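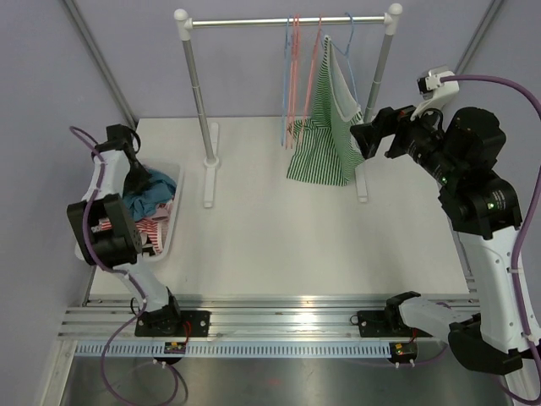 Page last changed: 1/27/25

Burorum — Katsaros

I've had Katsaros on since November, mostly while making soup, and I'm still finding new corners in it. Burorum began as a fairly plain doom band (lovely, but plain), and this second album wanders off into organ drones, clarinet and a 2 minute choir piece that made me put the spoon down!

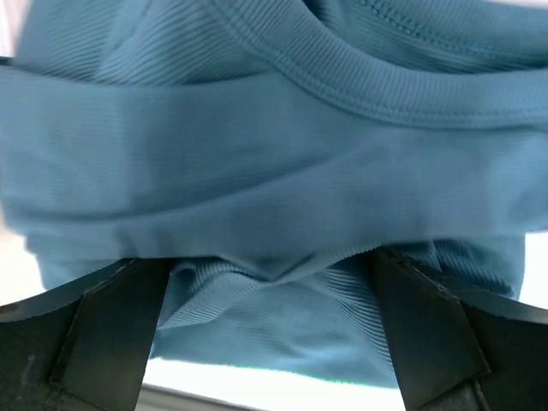
Review by Jeanie Moncrieff

The long one, Urkwood, is the track I'd play to a doubtful friend. Niall Laing lets his guitar ring until it nearly falls apart, and then Wilma Cruickshank's drums come in — very softly, like someone trying not to wake the house. The vocals sit a bit low for me, and at 65 minutes it could lose Peltirow altogether. The vinyl is limited to 50 copies and the sleeve is thin, but I'm so glad I bought one.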